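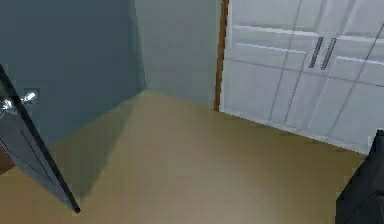

Floors, Corners and Cold Spots: Cleaning Tips for the Whole Ground Floor

Updated July 16, 2023

Start at the corners

Dust settles where two walls meet the floor, and a wide broom pushes it in deeper. Use the crevice tool on the vacuum first, then go over the same line with a dry cloth wrapped around a putty knife. Work from the corner out toward the middle of the room.

Do the base of each cabinet next. Grease from cooking travels farther than you would expect, and it holds dust along that bottom edge. A teaspoon of dish soap in a quart of warm water takes it off. Wring the cloth until it stops dripping.

Mopping a smooth floor

Smooth, matte floors show streaks when there is too much soap in the bucket. Cut the amount in half and change the water once it looks gray. Mop toward the door so you don't step on what you just cleaned. If streaks are still there after it dries, go over the floor again with plain water.

Felt pads under chair legs wear out. I change mine every April. Clean the bottoms of the legs with rubbing alcohol before sticking new ones on, or they will slide off within a week.

The refrigerator

Dark doors show fingerprints more than white ones do. Wipe them with a damp microfiber cloth and dry them right away with a second one. Skip anything with bleach or grit in it.

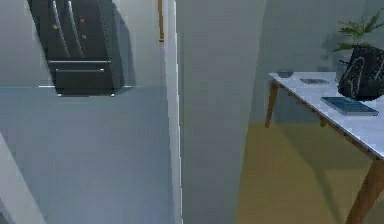

Black French-door refrigerator with a bottom freezer drawer.

Handles need more attention than the doors. Clean behind them too, using a cotton swab where they attach. For the door gasket, use warm water and an old toothbrush. Close the door on a slip of paper when you are done. If the paper pulls out with no drag, the seal needs another cleaning or has to be replaced.

Pull out the freezer drawer twice a year and vacuum the crumbs from the tracks. Unplug the refrigerator before you clean the coils. On ours the whole job takes around 7 minutes.

White tabletops

Coffee rings usually come up with baking soda and water mixed to a paste. Leave it on for a few minutes, then wipe with a soft sponge. Test a spot near the edge first. For pen marks, try rubbing alcohol on a cotton ball.

From readers

Dalva Paiva keeps one spray bottle of plain water in the kitchen and uses it for most daily wiping.

Khang Kiều writes that old socks work better than rags on table legs. Put one on each hand.

Next: Getting Candle Wax Out of a Tablecloth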